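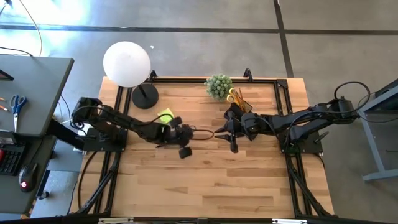

both arms on the table, left one is the problem child

Left arm sags and drifts after a while, right one fine. Cable or mounting??

posted by clisier_bench, Mar 29, 2022

Two arm table setup, one arm bolted each side, black aluminum frame round the lot, butcher block top. Had it running since July. Arms face each other over the middle and do simple handover stuff, one picks up, passes to the other.

Problem. Left arm starts the day fine, then after 10 minutes or so of moving, the gripper ends up lower than where it should be. Not heaps, but enough that it misses the handover and knocks the right gripper. If I power off and home it again it's good for a bit, then same thing. Right arm runs the same program mirrored and never does it.

Tried so far:
re-homed it, lots of times
swapped the power supplies left to right, no change, fault stayed on the left
tightened the plate bolts (thought they were tight already, they were)
turned the speed down. Takes longer to go wrong but still does

Controller log throws code 919 on the left shoulder motor every now and then, not every time it sags. The Zoria manual only says "joint load" for that one, which is no help.

The left cable drapes down along the frame to the floor. Right side has a loop up near the base with a fair bit of slack in it. Wondering if the left cable is pulling when the arm swings out? Or is the wood moving? I'd like to not strip the shoulder if I don't have to, did it once on the old Besta and had screws left over.

Any ideas welcome, need it going again soon. Happy to post the program if someone wants it.

egilsson_owner2

Had nearly this exact thing. Different make (mine are Egilsson) but same sort of layout, two arms on a wood top.

Don't strip the shoulder yet. Check in this order:

Cable first. Power off, hold the arm up with one hand, move it slowly by hand through the whole reach. Feel for any spot where it gets heavier or springs back. Look at the cable while you do it, esp. where it comes off the base. If it goes tight anywhere give it more slack and clip it so the slack stays put. Mine had slid down behind the frame and was tugging every time the arm swung out. Also push both plugs in at the shoulder, a half seated one will drop out when things warm up.

Then the plate. Tight bolts don't mean much on wood, the wood squashes under the plate and the whole thing tips a hair. Put a small level on the plate, note the reading, run it till it sags, read again. If the number moved it's the mounting. Fix is a metal plate underneath the top and longer bolts right through, with big washers. Don't just crank the ones you have, you'll sink them further.

Then heat. Run it till it misses, stop, hand on both shoulder motor housings. (careful, they can get hot enough to hurt.) If left is way hotter than right it's working harder for some reason and the motor is probably cutting its own power back. That would fit with slower speed = longer before it goes off, and with the load code too.

One more thing, is there anything different on the left gripper? Extra finger piece, extra cable, whatever. Even 100 grams out at the end is a lot for the shoulder when the arm's stretched flat like yours is. If so you have to put the new weight in the tool settings or it won't hold height properly. I'd lay money on this or the cable.

benchrat

just replace the motor. mine did this, new motor, fixed. took an hour

mark the joint with a bit of tape before you pull it apart so you know where it goes back

toolbox_tam

Wouldn't buy a motor yet, they're dear and you can test it for free. You said the right arm is fine, so swap the two shoulder motors over. You'll need to change the IDs as well or the controller gets confused, do them one at a time with the other unplugged. Fault follows the motor, buy a motor. Fault stays left, it's the cable or the load or the mounting, see the post by egilsson_owner2.

Also park the arms folded in over their bases when you're done for the day. Leaving them stretched out towards each other with power on means the shoulders hold all that weight the whole time for nothing. And clear anything loose off the middle of the top before a long test run, if it's sagging it will drag whatever's udner it.

Re-home both after the swap, not just the one you touched.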